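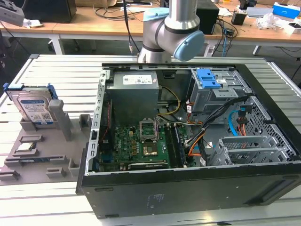
Ticket: Shared calendar drops bookings after sync
Opened by: Phyllis Goodall, Bulolcombe office
Assigned to: Thenmozhi Rodrigues
Status: Resolved, watching through November

Phyllis, first message
Hi! Our room bookings in Takby keep vanishing. I put one in, it shows up fine on my screen, and by lunch it's gone. It only happens to the repeating ones. The Dranside office sees the same thing, and they thought I was deleting theirs (I wasn't!).

Thenmozhi, 9:40 am
Thanks Phyllis, this is a great report, and the bit about repeating bookings narrows it down a lot. Could you send me the name of one that disappeared and one that stayed?

Phyllis
Gone: "Ogura planning call," every week, no end date. Stayed: "Fire drill briefing," one time only. Also stayed: "New starter lunch," which repeats but stops in the spring.

Thenmozhi, 11:15 am
Oh, that third one is lovely, thank you. So it's repeating bookings with no end date. I made a test calendar with 30 entries, half open-ended and half with an end date. Ran a sync. Every open-ended one went missing and the rest are fine. I love it when a bug shows up on the first try.

What I checked:

Permissions on the shared calendar. Same for both offices, no change.
Time zone setting. Correct in both.
Trash folder. The missing bookings aren't in it, so they weren't deleted by a person. Dranside can relax!
Sync log. It has 145 lines reading "series too long, skipped."

That last line is the answer. Takby unrolls a repeating booking into single dates before it syncs, and our limit was set to 200 dates per series. An open-ended weekly booking goes well past that, so the whole series gets skipped and then cleaned off the screen as if it had never been there.
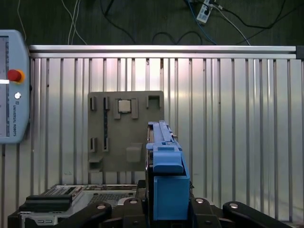
I've switched on the setting that syncs the rule itself — one entry per series — and left the limit alone. Then I ran the test calendar again and all of it came through on both sides. Next I restored the live calendar from last night's backup, so your Ogura call should be back.

Phyllis, could you add a new open-ended booking and look again after 2 pm? Please close and reopen the calendar first or you'll see the old copy.

Phyllis
It's there! So is the Ogura call, with all my notes still in it. Dranside can see both. I'm so pleased, I'd been keeping a paper list.

Thenmozhi
Wonderful! Keep the paper list until the end of the month, just in case. One leftover: bookings made this morning after the backup need to be put in again by hand.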